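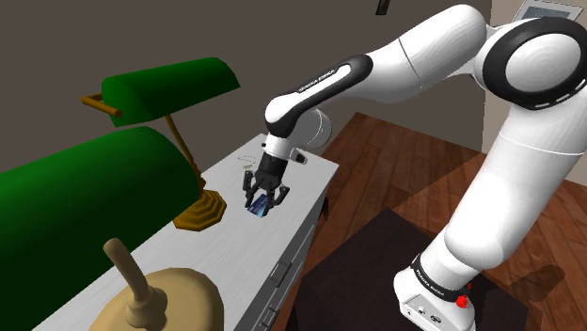 Small flat blue one, above the desk.

## Travel card or normal debit for six weeks away?

**cuadros_k:** Off to Portugal and Estonia in September. Clotira (my credit union) wants me on their prepaid travel card. You load it before you go and the rate is locked. Is it worth it, or do I just use my everyday debit? Budget for food and trains is $490 a week.

**Ülle Paju:** Read the fee sheet. Mine charged $4 every time I reloaded and another $4 a month once I'd stopped using it. I got home with $38 left on it and the fees ate the lot.

**varncombe_dad:** Disagree with Ülle. We've had the Clotira card for years and the locked rate saved us when the dollar dropped. Load it once, spend it down, cash out the rest at the branch before you forget.

**Ülle Paju:** The locked rate has their margin built in. Compare it with the rate on the day and you'll see.

**varncombe_dad:** I have compared it. I'd still sooner know what I'm spending.

**lultia88:** Whichever you pick, take a second card and keep it in a different bag. Small bakeries in Portugal often wanted cash when I went. And if a terminal offers to charge you in dollars, say no and pay in euros.

The kind with "No Restrictions" printed on the front can still have a daily withdrawal limit, so check that too. 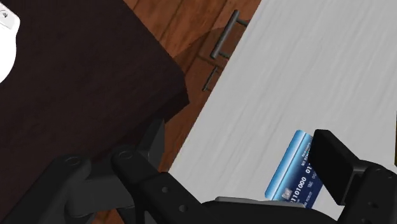 ## Reply from cuadros_k

Thanks all. Rang Clotira and the reload fee is still there. Going with debit, plus a credit card as the backup. Does anyone know if the Tallinn trams take tap?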